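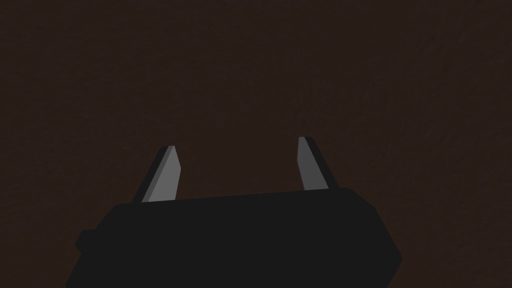 CLASSROOM RESOURCES

The spelling sort cards are finally done, you guys! I have been promising these since the winter break and I'm pretty sure a few of you had given up on me (fair enough). The whole bundle has 290 cards in 20 sets, and every set goes with one spelling pattern, starting with short vowels and working up to those pesky -tion and -sion endings.

Each set comes with a header card, a blank recording sheet and a little "oddball" column for the words that don't follow the rule. My second graders fight over who gets to find the oddballs! I run mine as a Tuesday-style warm-up but they work just as well in a center, and Tarek Najjar down the hall has been sending his home in a zip bag for homework.

I made two versions of everything. One is in color and one is plain black and white, so you can run it on pastel paper and save your ink. If you laminate, cut first and leave a tiny border, or the corners peel by May. Ask me how I know.

A couple of you wrote in about fonts. I went with a print style where the letter a looks the way kids write it. The numbers on the back tell you which set a card belongs to, so when you find a stray one under the radiator you can get it back where it goes.

If you already own my Maswood Word Wall pack, the cards are the same size and fit in the same pockets. I keep mine in a Grorer photo box, one set per case, with the recording sheets tucked in behind.

The bundle is up in the shop now, and the short vowel set is a free download for newsletter readers all through May. Next up is a set of contraction puzzles, and I'm about halfway through drawing those!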